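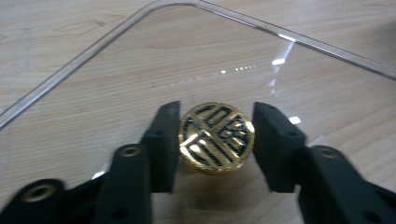 Small round piece in gold and black, with diagonal bars across the face.

Home Drinks Kitchen Cleaning Furniture Delivery Contact

Filed under: Hot water and urns

January
By the Ududlow equipment desk

Jullance manual-fill water boiler, 14 litre

We stock this boiler because customers keep asking for it. We'd like you to read the rest of the page before you order one, as it comes back to us more often than it should, and usually for reasons that could have been spotted beforehand.

The Jullance is a plain steel urn with a lid on top, a tap at the front and a dial at the side. You fill it with a jug, set the dial, and wait. There is no plumbing, no filter and no screen. The maker calls it "the heart of any busy meeting". It's a large kettle with a tap.

Capacity

The box says 14 litres. You can get 14 litres into it if you fill it to the rim, but then it spits from under the lid when it boils, and the leaflet tells you to stop at the line, a good way lower. Water below the level of the tap doesn't come out either, unless you tip the urn forward, and you shouldn't do that with hot water in it. In our stockroom we got 42 ordinary mugs from a fill to the line. The sales sheet promises rather more, and we think somebody was measuring with very small cups.

If you have a training day for a dozen people, this is enough. If you have a hall full of people who all want a drink at the same interval, buy the larger Martens and put up with the weight.

Boiling time

From cold it took 44 minutes. The leaflet says "rapid". We've asked Jullance what rapid means and were sent the leaflet again.

You can cut the wait by starting with hot tap water, though plenty of our customers don't like the idea of making tea with it, and we wouldn't argue with them. Put it on before people arrive and don't expect to top it up in the middle of a morning. Adding a jug of cold water to a half-full urn takes the whole lot off the boil, and the light on the front stays green while this is going on. We don't trust the light. Lift the cup to your lips first.

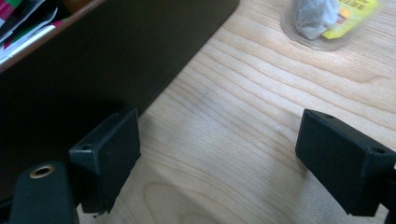

Dark brown box with printed papers inside, on a pale wood tabletop.

The keep-warm setting

Works, within limits. It holds the water hot enough for coffee and for most herbal teas. Black tea drinkers will complain, and they'll be right, as the water has gone off the boil by then. Turning the dial back up brings on a loud ticking that carries across a quiet room. If you plan to run it during a talk, stand it near the door or in the corridor.

It also loses a lot of steam. Keep it away from painted shelves and from the underside of wall cupboards. One customer sent us a photo of a cupboard door that had swollen so badly it wouldn't shut, and the maker's answer was that the urn had performed as designed.

The tap

This is the part we have most doubts about. It's a push-down lever with a plastic sleeve, and on three of the urns we've had back, the sleeve had cracked near the hinge. The urn still pours, but it drips afterwards, so there's a puddle on the table by lunchtime. A spare tap from Rostura fits the same thread and feels sturdier. We can't say it will last longer, only that we haven't had one returned yet. It isn't included, and fitting it yourself may upset the guarantee, so ask Jullance first and get the reply in writing.

What you'll need beside it

The "hospitality set" costs extra and adds a drip tray, a scoop and a pack of stirrers. Skip it. A folded tea towel does the drip tray's job, the scoop is for loose coffee that hardly anyone puts out now, and stirrers can be had anywhere. 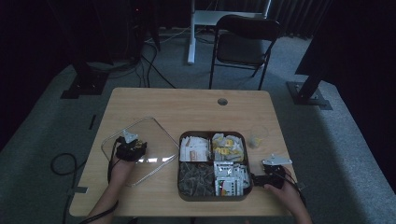 Spend the money on decent tea bags and a divided tray, and leave elbow room between the tray and the tap so that people aren't reaching past hot steel for the sugar. Paper sachets go limp quickly if they sit in the steam. Milk is your own affair, but the little sealed pots always run out before the water does.

Cleaning

Empty it every night. It says so on the base, where you'll only see it if you've already emptied it. Scale builds up on the bottom plate in hard water areas, and the narrow neck makes it awkward to get a hand in. Ordinary descaler works, followed by two full boils of clean water. The own-brand sachets from Jullance did nothing that the cheap stuff didn't, and they smell of swimming baths.

Guarantee

The guarantee covers the heating element and the body. It doesn't cover the tap, the lid knob, the dial or "cosmetic change", and that last one seems to include rust. Keep the receipt and the carton. Returns without the carton are refused by the maker, and we can't overrule them.

Also in this range: Martens large urn, Rostura spare tap, Rostura lid seal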